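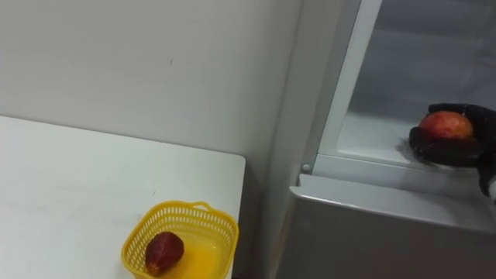 Fruit goes in the fridge the minute it comes through the door, according to one reader of the Folon neighborhood newsletter, and anybody who leaves it out on the table is "basically feeding the flies." The newsletter printed the remark in March. The replies have not stopped coming.

What set it off was a modest notice from the Jiltitz Street community kitchen, which had asked its members to please settle on a rule for the shared fruit. Members bring it in, put it in the yellow basket, and go home believing the matter is closed. Some of it then gets moved to the refrigerator by people who feel strongly about cold. Some of it gets moved back out by people who feel strongly about flavor. One mango is said to have made the trip four times before it was eaten, by which point it had no strong feelings left.

The kitchen held an open meeting on the question, scheduled for 21 minutes between the soup class and the bread class. It ran about 90. Two proposals came out of it.

The first, from the cold party, would put everything on the refrigerator shelf on arrival, bananas included. The bananas drew a groan from the back of the room and were dropped from the text. The second, from the table party, would leave fruit in the basket until it gives a little under the thumb, and only then chill it. This raised the matter of whose thumb, and of how many thumbs a plum should reasonably be expected to meet in one afternoon.

Both sides cited the Brorulska household guide, a stapled booklet that has lived on top of the kitchen's bread box for years. It turns out to support everybody. Page 2 says apples keep longer in the cold. A few pages on, it says peaches and pears should ripen in the room first and go in the refrigerator afterward. On tomatoes it takes no position, and the meeting wisely followed its lead.

The compromise, to be tried through the end of spring, goes like this. Berries, grapes and cherries go straight into the refrigerator. Anything still hard stays in the basket. Anything cut goes in a covered bowl, with a label, and the label has to say more than "mine."

Nutsugah, the grocery on the corner, has offered to send over a second basket so that ripe and unripe fruit can be kept apart. The kitchen has accepted. Which basket is which will be taken up at the next meeting — the bread class has asked that it be held somewhere else.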